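Home Features Travel Food Archive Subscribe

Filed under: Slow Stays / Small Hotels

Print this article | E-mail to a friend

The night ferry hotel that refuses to close

Skekstead, out of season. Wind, gulls, one taxi. The driver asks if I'm here for the chapel or the hotel and when I say hotel he laughs, not unkindly.

The Qudah has 27 rooms and has been for sale twice. Both times Merja Salminen took it off the market before anybody could view it. She bought it with a cousin's loan, a bad roof and a ferry timetable that dropped people on the quay at ten to four in the morning. Nowhere to go. So she left the lights on. Soup till five, a bed if you wanted one, pay by the hour if you didn't want the whole night.

The ferry stopped calling. The soup didn't.

"People still turn up," she says, pouring. "Fishermen. Nurses. A man who just drives." Last August she served 1,384 bowls, all of them written down in a blue exercise book. Barley mostly. Fish on the days there's fish.

Money is the sore point. A room is 111 a night with breakfast, and that hasnt moved in years. The boiler, a Tavex older than most of the staff, ate the whole of last winter's profit. There was an offer from Wikex, the people who do those places by the motorway, and she read me the letter at the bar. Polite. Long. They wanted to lose the night kitchen and put in a vending wall. She keeps it in the drawer with the corkscrews.

Merja Väisänen runs the floor. Two Merjas, yes, everyone shouts surnames. Väisänen came for a fortnight to cover the desk and is now the one who knows which rooms whistle in a westerly (four, nine, the one over the arch). She's strict. Keys on hooks, not in pockets. Beds stripped by eleven. She wants over 700 bookings this year and has a chart in the office to prove she means it. 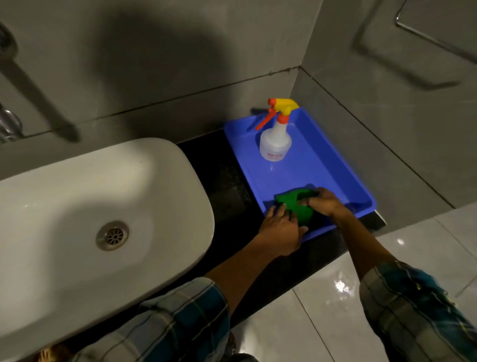
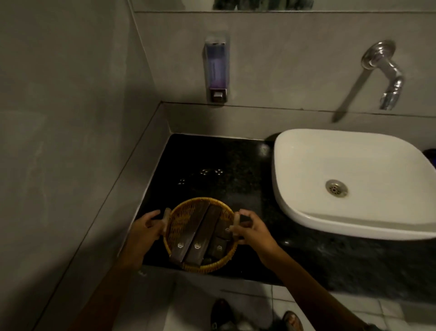
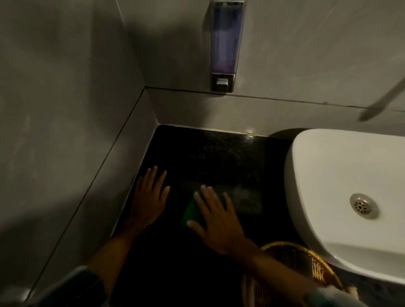

What she and Salminen argue about is how much hotel a hotel like this should be. Väisänen would like a proper brochure, robes, a spa day. Salminen thinks a person off a night road wants heat, quiet and something to wash with. They meet in the middle, usually in the bathrooms -- a wicker basket on the speckled granite, four dark brown boxes of toiletries in it, and that's your lot. No robes. The spa is a bath, if you ask for a room with one.

I slept badly, to be fair. Room nine. It whistles.

But at half four I went down in my socks and the kitchen was lit and there were three people at the long table, not talking, eating. Salminen put a bowl in front of me without asking. Bread, butter, a radio on low giving the shiping forecast. One of the three got up, rinsed his bowl, put coins in the jar and went out to his van.

Later I asked her what happens when she's too old for it. She said Väisänen gets the keys and the drawer with the letter in it. Väisänen, from the desk, said she'd want the boiler replaced first.

Soup from midnight to five, all year. Ring the side bell, the front one is broken.

Print this article | E-mail to a friend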